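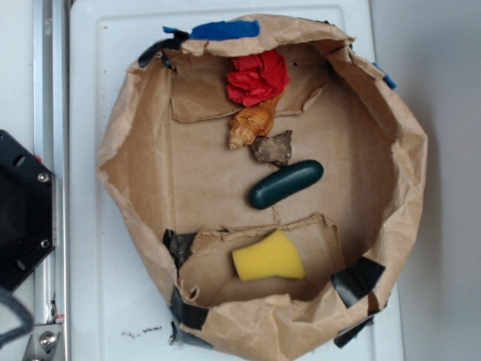 EDUCATION RESEARCH

Evening seminars help working students stay enrolled, Murnmont study finds

Murnmont College has published a study of 235 part-time students and the hour at which they attend seminars. Over 16 weeks, students in the evening groups missed fewer classes than those in the morning groups. Final marks were almost the same.

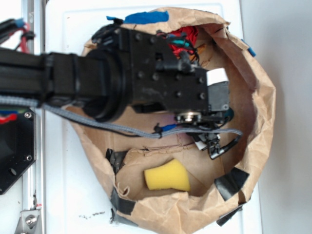 Issue 8

"We were expecting a difference in the marks, but we found it in the attendance," said Nazmiye Uysal, who led the study. The college will now offer evening seminars in all its part-time courses.

Press contact: Bilal Bitar, Murnmont College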